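Kiltoneo Dedicated Server Guide
Section 4: Moving a world from a local save to a hosted server

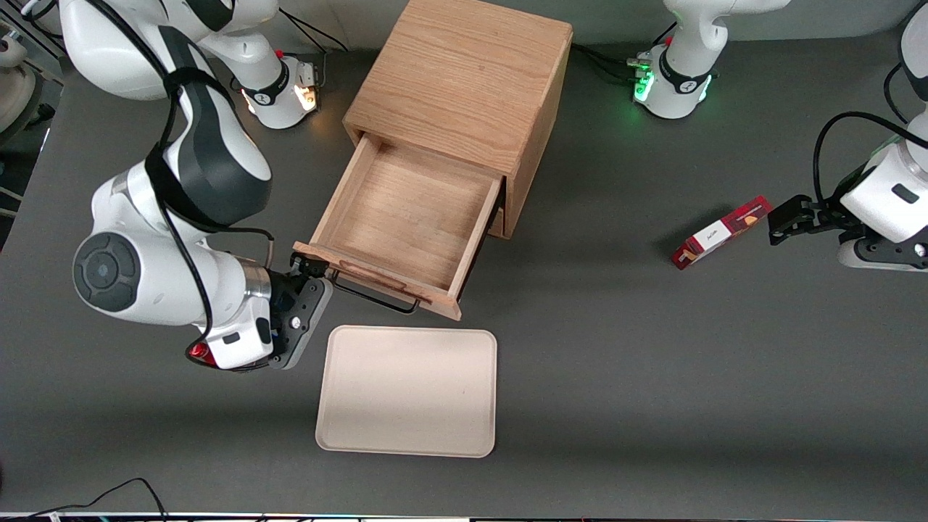
By Hendrik Leemans
May 31, 2020
Shares: 63

This section covers moving an existing Kiltoneo world from your own computer to a dedicated server. If you are starting a new world, go back to Section 3. The steps are the same on Windows and Linux except where noted.

Before you start

You need the following:

- A working dedicated server, installed and started at least once, so that the folder structure exists.
- The admin password you set in Section 2.
- The world folder from your local save.
- Enough free disk space for two copies of the world. A world that has been explored out to the edge of the Ongart region can pass 2,000 MB.

Both the game and the server must be on the same version. The version number is in the lower right corner of the main menu and on the first line of the server log. If the two differ, update the older one first.

CAUTION: Do not load a world on a server that is older than the game that saved it. The server will open it, but it drops any item it does not recognize and then saves over the file. There is no undo.

4.1 Find and copy the local save

1. Load the world in the game and let it run until the save icon has come and gone.
2. Exit to the main menu, then quit the game completely. Leaving it at the menu keeps the file world.lock in place.
3. Open your Kiltoneo user folder and go to saves/local.
4. Find the folder for your world. Folders are named by slot number and not by the name you gave the world. Open info.txt inside each one to check.
5. Copy the whole folder to another location, such as your desktop. Work only from this copy from now on.

Note: Cloud saves do not appear in saves/local. In the game, select the world, choose Manage, then Move to Local. Wait for the cloud symbol to disappear before you continue.

4.2 Prepare the copy

1. Open the copied folder and delete world.lock if it is there.
2. Rename the folder. Use lower case letters, numbers and underscores only. Spaces in the name stop the server from finding the folder on Linux.
3. Open settings.ini in a plain text editor.
4. Change host_mode=local to host_mode=dedicated.
5. Check the line max_players. Local worlds are set to 4. You can raise it now or leave it and change it later.
6. Save the file and close the editor.

Do not edit anything in the regions folder. These files are compressed, and a text editor will damage them even if you change nothing and only press Save.

4.3 Upload the world

1. Stop the server. From the console, type save, wait for "World saved", then type shutdown.
2. Go to the server's worlds folder. If there is already a world in it that you want to keep, move it somewhere else.
3. Upload your renamed folder. If you use an FTP program, set the transfer type to binary.
4. When the upload is finished, compare the number of files on both sides. A missing region file does not cause an error. The server generates new terrain in its place, and anything built there is gone.
5. Open server.ini and set world= to the name of your folder, exactly as you typed it in 4.2.

Note for Hetel customers: the Hetel control panel writes its own server.ini each time you press Start. Change the world name in the panel under Game Settings. Edits made directly to the file will be overwritten.

4.4 First start

1. Start the server and watch the log. The first start takes longer than usual while the map index is rebuilt.
2. Wait for the line "Index 92 loaded, listening". The number is the index format and should be the same for everyone on the current release.
3. Join the server from the game with Join by Address.
4. Enter the admin password when asked.
5. Walk or teleport to your main base and check that chests, doors and signs are where you left them.

CAUTION: Do not let other players in until you have claimed your old character (4.5). The first player to join is offered the character of the former host, including everything it is carrying.

4.5 Claim your character

On a local world the host's character is stored as "owner". On a server, characters are tied to an account ID.

1. While connected, open the chat and type /whoami. Write down the ID.
2. Disconnect, then stop the server.
3. In the world folder, open players and rename owner.dat to your ID, keeping the .dat ending.
4. If there is already a file with your ID, delete it. This is the empty character made when you joined in 4.4.
5. Start the server again and rejoin.

Players who joined your local world as guests already have files under their own IDs. They do not need to do anything.

4.6 Mods

Client mods such as map overlays stay on each player's computer. Content mods must be installed on the server before the first start in 4.4. If you use Cutard to manage your mods, choose Export List, upload the file cutard_list.txt to the server's mods folder, and the server will fetch the same versions at startup.

If a content mod is missing, the log shows "unknown block" followed by a number. Stop the server at once without typing save. Delete the world folder, upload your copy again, install the mod and repeat 4.4.

4.7 If something goes wrong

Server starts with an empty world: The name in server.ini does not match the folder name. Check for capital letters.

"World is in use": world.lock was uploaded with the folder. Stop the server and delete it.

Players are sent back to the spawn point: Beds are not carried over from versions before the June update last year. Each player has to sleep in a bed once to set it again.

Keep the copy of your local save until you have played on the server for a few sessions. Scheduled backups are covered in Section 5.

12 comments

Contact | Copyright 2020 Kiltoneo Server Guide | Back to top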